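# Do soap dishes with a lift-out tray really make bar soap last longer?

Posted in Bathroom & Laundry, Sunday, January 12, 2020

**Ragnvald Solheim**

We went back to bar soap in August and I've been through more of it than I think two adults should. The bar sits in its own puddle, goes to jelly underneath, and I end up scraping the bottom third into the bin. My sister reckons the fix is one of those two-piece dishes where a slotted tray sits in a base and the water drains through. She paid twelve dollars for a Fagerlund one and talks about it as though it paid off her mortgage.

I'm not convinced. Five little slots don't look like much drainage to me, and the water has to go somewhere, so presumably you've just moved the puddle down a floor. The packaging on hers says "up to 2 times longer", and "up to" is doing a lot of work there. Has anyone compared one with a plain saucer, or are we all going on the colour?

The sort I mean, with the bar off to one side:

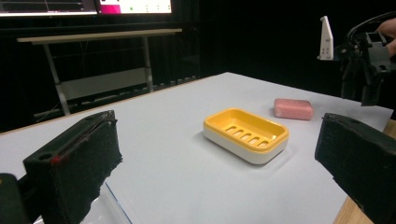
*Two-part dish, yellow tray in a white base, plus a pink bar.*

I'm not against spending the money. I just don't want another plastic thing on the vanity that I have to clean. Our basin has no ledge to speak of, so whatever I buy has to live beside the tap and will cop a fair bit of splashing.

**Nkechi Danladi**

Your sister is partly right, and the box is mostly rubbish. A bar that dries out between uses will outlast one that doesn't. Whether a given dish lets it dry depends on things the box never mentions.

Look at the tray floor. If it's recessed with a raised rim, as in your photo, the slots are the only way out for the water, so they need to be open and wide enough that soap scum won't bridge them. On the Kandetti I had before, the slots were so narrow they clogged inside a week and I was back to a saucer with extra steps. Where the slots sit matters too. If they're all toward one half, put the bar over that half.

You're also right that the puddle just moves. The base fills up. Tip it out every couple of days or it turns into grey slime, and you'll want to check the tray lifts out easily before you buy, because I wouldn't assume it does with every brand.

I did try a comparison, for what it's worth. Same soap, one bar in the slotted dish in the ensuite, one on a saucer in the main bathroom. The dish bar lasted longer, but the kids use the main bathroom, so I wouldn't hang much on it. I'd believe "somewhat longer". I don't believe double.

Cheaper things to try first:

- Stand the bar on its long edge after use. Free, and it works if the bar is squared off enough to stay up.
- Keep two bars going and swap them daily.
- Move the dish away from the tap — even a hand's width helps.

**rindorard_2639**

just get a pump bottle mate

**Ragnvald Solheim**

Thanks Nkechi. I'll try the edge trick and the two bars before I hand over any money. The pump bottle is what we were using until August and I'm not going back to it.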